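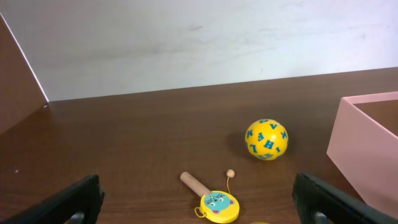
Family Life / Toys & Tabletops

Hello again from the brown table! I said back in October that I'd write about what lives in our play corner, and then I didn't, so I'm starting now with a few favourites and will get to the rest as I sort them.

The yellow ball with the blue letters on it is the favourite by a long way. My sister Korkor picked it up for 2 dollars at the Feldale market, and I was sure it would be under the couch by dinnertime and never seen again. Wrong! We play a game with it called Ayaaba (don't ask me how it's spelled, Korkor made it up and I'm guessing). You roll the ball across to someone, they shout out whichever letter is nearest the top, and everybody has to name a food starting with it. H is easy if you like honey. X is a disaster and there are tears, mostly mine.

Next to it is the little wooden paddle toy with the yellow cat face. I'm very fond of that cat. It came in a bag of odds and ends from a neighbour on our old street in Drorivham, and I very nearly passed the whole bag along without looking inside (I shudder to think). It doesn't match any set we own, so it gets put away wherever there's a gap, and then we all spend the next morning looking for it.

The pink box has been through several jobs in this house already. Crayons, then hair elastics, then a short spell as a bed for a plastic horse. I keep meaning to put a proper label on it.

A few of you wrote to ask about the table. It's the dark one from Mum's dining room, with that reddish grain I used to trace with my finger when I was supposed to be doing homework. I wipe it down every evening and I still find crumbs. And yes, the wall behind could use a wash! Those grey smudges are on my list for the long weekend, right after the hall closet.

More pictures to come once I've gone through the blocks.

Delali Tetteh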